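Teleoperation in simulation: an interview with the demonstration lead at Dritard
2020-08-25

Dritard collects demonstrations for manipulation policies. Since July the group has run most of its collection in a simulator, with an operator driving a two-finger arm by hand controller. The demonstration lead, who asked that the piece stick to method, spoke with us by phone from Toledo. The answers have been shortened.

Why simulation first

The group started with kinesthetic teaching on a physical arm: an operator takes hold of the wrist, moves it through the task, and the joint positions are logged. The lead still considers this the fastest way to get a new person producing usable motion.

"You can feel the joint limits. With a controller you find them when the arm stops following you. The trouble with hand guiding is that the operator's forearm is in every wrist camera view, and the policy learns from those views. You either record the motion and play it back with no one near the arm, or you accept images that will never occur at run time. Playback costs you a second pass, and contact-heavy tasks often don't replay cleanly."

Remote control removed the arm from the picture but brought in delay. The simulator, which the group calls Mallirach, was first set up as a place to train operators on the controller. It became a collection tool when the lead compared logs from the two setups and saw that approach paths from the same operator had much the same shape.

"Approach, yes. Grasp closure, no. In simulation people close too early and too hard, as there is no noise and no motor strain to warn them. We fixed part of that with vibration on the trigger. It is a crude cue. It scales with the contact force the simulator reports, and below a threshold it does nothing."

The control mapping

Operators hold a clutch button to couple their hand to the gripper. Releasing the button freezes the target pose so that the hand can be brought back to a comfortable position. Translation is scaled down near surfaces. Rotation is never scaled.

"We tried scaled rotation for a month. Every operator disliked it, and the logs agreed with them. You turn your wrist thirty degrees and you expect thirty degrees. With translation people adapt within an episode."

The control loop runs separately from the renderer, so a slow image does not slow the arm. Operators see the wrist view by default and can switch to a fixed view with a thumb button. The lead would like them to switch less.

"The policy gets both views, so in principle it doesn't matter. In practice an operator who relies on the fixed view will place the wrist camera anywhere, including right up against an object where it shows nothing useful. Then you have a stretch of demonstration in which one input carries no information. We ask people to do the final approach on the wrist view and to keep both fingers and the target visible."

Clutter and target choice

The current task set is tabletop picking among mixed objects. The objects come from a purchased asset library and are not chosen to belong together; a loaf of bread may share a stone countertop with a rolled parchment and something that looks like a lump of rock. The lead defends this on practical grounds. A household-only set gave policies that used context as a shortcut, reaching for wherever food tended to be placed.

"The loaf is a good teaching object. It has rounded corners and no handle, and it is longer one way than the other, so there is a right choice of axis. New operators go for the long axis and run out of finger opening. After that they learn to look at the narrow dimension first and roll the wrist before descending. I don't correct them on the first attempt. I want the failed attempt in the log, marked as failed."

Neighboring objects matter more than the target, in the lead's account. When something rough sits against one side of the target, a finger cannot simply come down there. The operator has to enter from the end with free surface, or push the target clear before closing on it. Both count as valid strategies, and the group labels them separately. 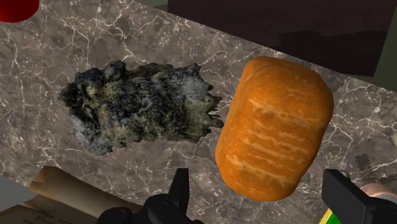 What gets thrown out

Each session is reviewed before it enters the training set. A reviewer steps through the episode at the points where the gripper state changes, then watches the whole motion once at normal speed. The most common reason for rejection is hesitation: the operator hovers over the target with small corrections in alternating directions.

"A hover is poison for behavior cloning. The state barely changes and the actions point every way, so the model averages them to nothing. At run time it arrives above the object and stays there. We cut pauses automatically, but a hover is not a pause. The arm is moving. A person has to catch it."

Pushing contacts are kept if the operator meant them. Whether a contact was meant is settled by asking the operator right after the episode, with a single key press. The lead concedes that this is self-reported and that people are generous to themselves.

Of the 19 operators trained on the system so far, 13 now collect without supervision. The others collect under review or have moved to labeling. Training takes three sessions: free motion, single objects, then clutter. The second used to include a speed target, which was dropped after it produced fast, sloppy grasps that persisted for weeks.

Visual realism

Asked whether polished surfaces and busy textures help, the lead was cautious. Heavily veined stone is hard for the depth estimator and for human operators, who sometimes misjudge height over it.

"Shadows do more for the operator than texture. Turn them off and the descent speed drops, because people no longer trust where the fingers are. I would give up a good deal of image quality to keep contact shadows."

Textures are randomized between episodes, never within one. Lighting is drawn from a fixed list. The group tried fully random lighting and found that a share of episodes were too dark for an operator to complete, which biased the set toward easy placements in the dark scenes.

Moving to hardware

The physical cell uses an arm from Fimex with the same finger geometry as the simulated one. Policies trained only on simulated demonstrations are run there first without changes, then fine-tuned on a small batch of remote-control episodes from the cell. Two things transfer badly: closing force, for the reason given earlier, and behavior after a slip.

"Operators rarely slip in simulation, so there is little to learn from. On the cell, the object rotates in the grip and the policy carries on as though nothing had happened. We now start some simulated episodes from a bad grasp and have the operator recover. It is tedious work – nobody volunteers for it – and it has improved the cell results more than any other change this summer."

Next on the list is a correction mode, in which the policy drives and the operator takes over with the clutch when it goes wrong. The interface is finished. The open question is how to weight the seconds just before a takeover, when the policy was already wrong and the operator had not yet reacted. For now those seconds are dropped.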